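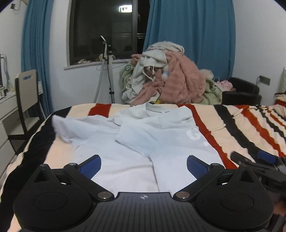
The Sirkora hand grippers arrived in May and I have now used the pair long enough to answer the questions put to the list. They are the hand-held type: you hold one in each hand and do the job yourself, and the camera on top records what the fingers did so it can be used to train an arm later. I have spent most of my time on clothes, as that is what we want the arm for. Shirts with short sleeves are the main test, folded on a bed over a striped blanket, and the blanket matters more than I expected. On a plain table the fingers can get under a hem. On bedding they push the hem down into the blanket, and you have to pinch the cloth from above with the blue ribbed pads pressed down on it. That works, but you need to learn it.

I have replied to the earlier message point by point underneath.

> Date: 11/03/2020
> Subject: Sirkora or Kenora for cloth work?
>
> Hello all,
>
> We are looking at hand-held grippers for a small project on laundry and have narrowed it down to the Sirkora pair and the Kenora kit. Starnard sell both. The Kenora is cheaper but you only get one gripper in the box and the second has to be ordered separately.
>
> Has anybody on the list used either of them on cloth for any length of time? The sales page shows blocks and cups and very little else. In particular:
>
> - do the finger pads hold thin cotton without slipping?
> - how tiring are they to hold?
> - is the Starnard support contract worth the money?
> - can you buy spare pads, or is it a whole new finger?
>
> Any experience welcome, good or bad.

**Do the pads hold thin cotton?**

Yes, for one layer or two. With three or more layers the inner ones slide and the fold opens out when you lift. The ribs run across the pad, so grip is better when you pull along the finger than when you pull sideways. I now turn my wrist before lifting a sleeve and drop far fewer. Fleece and towels are no trouble. Shiny linings are poor, and I have stopped using them in our set.

A printed shirt front is slightly harder than plain cloth. The print is stiffer and the fold wants to spring back, so press it flat and wait a moment before letting go.

**How tiring are they?**

The weight is fine. The trigger spring is too strong for long sessions. My limit is one hour, then a break, and after that I can manage another hour at most. A colleague with smaller hands stopped after 30 minutes. There is a lighter spring listed as a part, and I would order it with the kit and fit it on the first day. It takes a small cross-head screwdriver and some patience. Hold the base plate down while you do it or the spring will jump out.

The base plate is wide and flat, so you can put a gripper down on the bed between folds and it stays where you left it. The Kenora has a rounded back and rolls. It sounds like a small point, but you put them down a lot.

**Is the support contract worth it?**

I took the basic one, which was £200 for the year on our quote. I have used it twice. The first time was a trigger that stuck, and Starnard sent a new one in 7 days. The second was a question about the recording software, and the answer was a link to the manual page I had already read. For the hardware I would pay it again. For the software you will get more help from this list.

The dearer contract was £300 and added a loan unit while yours is away. If you only have the one pair and a deadline, that might be sensible. We could wait, so I didn't take it.

**Spare pads?**

You can buy the pads by themselves. They come off with a thumbnail and the new ones push on. Mine lasted until July before the ribs started to round off at the tip. Replace both pads on a gripper together – one worn and one new will twist the cloth as they close. We used a set of Sfakianakis pads for a while as they were in stock. They fit, but they are softer and leave fluff on dark clothes, so I went back to the originals.

**Other notes**

- The software splits a recording each time both grippers are put down. If you rest one and work with the other it carries on as one clip, and you have to cut it by hand afterwards.
- Curtains shut or open makes a difference to the tracking. Dark glass reflects the room lights and ours sometimes drifted when a window was straight ahead. Standing at the side of the bed cured most of it.
- Vary the background. Our first batch was all done on a bare table, and the arm did badly as soon as it was given a bed with a pattern. The later recordings were made in bedrooms with the usual heaps of clothes and blankets left where they were, and those have been much more use.
- The manual says to begin each shirt from the same position. I ignored this after the first week. Start some of them half folded, with a sleeve tucked over or a front panel lying across the middle, as the arm has to be able to pick up from there too.
- Charge both units the night before. The battery light stays green until very near the end.

I only had the Kenora for 2 days on loan, so take this lightly: the fingers open wider, which helps with thick jumpers, but the smooth pads slipped on every cotton shirt I tried. For general handling I would be happy with it. For cloth I would pay the extra for the Sirkora.

If you want some sample clips before ordering, write to me off the list and say which format you can read.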